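Learning to sew curtains, the slow way

So the curtain saga is into its second month and I have finally hemmed something! One panel, not the pair, but I'm counting it.

I started because the ready-made ones for our bay window were going to cost £119 a side, and they were beige. Ilze at work lent me her old machine and a tin of bobbins, and I found a nice heavy cotton on the Saturday market for not very much (the man let me have the end of the roll). I got it home, cut the first length and only then read the bit about washing it beforehand. It shrank by about 40 millimetres, so that piece is going to be cushions.

The second go went better. I ironed the hem twice before I sewed it, which Vimala has been telling me to do since July, and it made such a difference that I rang her up to apologise. Corners are still a mystery to me. I've watched the same mitring video so many times that I hear the woman's voice when I'm doing the washing up.
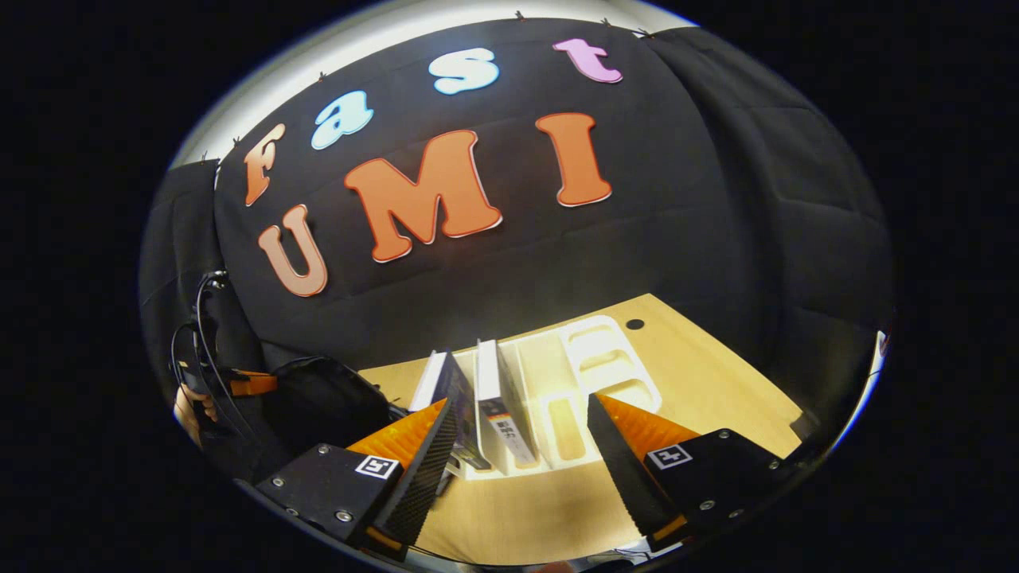

Black cloth, clips along the top, foam letters in orange, blue and pink.

I still haven't decided about the heading. Pencil pleat is easy but a bit fussy for our front room, and eyelets mean buying a new pole, and the old pole took Mikkel a whole afternoon and a lot of swearing to get level. Clip rings might be the answer. You can take them off for washing, and if I get the length wrong I can fold the top over and pretend I meant it.

Lining next. I've got blackout for the bedroom and plain cream for downstairs, and if anyone knows how to stop blackout fabric sticking to the machine foot, please leave a comment, I've run out of greaseproof paper.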